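The queue at Jemameo's August open day ran down the stairs and out past the bike racks, and I would have stood in it twice. Inside, at the far end of the workshop, people were learning to pick things up.

That sounds easy until you try it with a Nekik, the hand-held gripper the lab has been building for the past 4 years. You squeeze the handle, the two fingers close, and a camera records the whole business from just behind them. My first go at a teaspoon sent it skidding off towards a man from Harnelura. My third got it into the mug, and I'm afraid I cheered.

"Everyone rushes the last bit," said Bergþóra Baldursdóttir, who was running the table. "Slow down before you touch it. The robot will copy whatever you do, bad habits included."

The robot is Cortés, a single arm bolted to a bench next door, and it learns from recordings like mine. The team had 464 of them for the teaspoon task by lunchtime, 36 from one very determined schoolgirl who kept going back to the end of the line. Baldursdóttir reckons 200 good ones are enough to get a new task started, and she is strict about what counts as good.

I loved how plain the kit is. The finger pads are dark and ragged at the edges, and there's a screen beside the table so you can watch what the camera sees as you work.

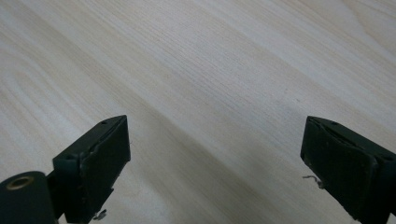
The view from the Nekik's camera, fingers open over the tabletop.

After tea we crowded round Cortés for its turn. It missed the spoon, backed off, came in again more slowly and got it. The room went up like a football ground!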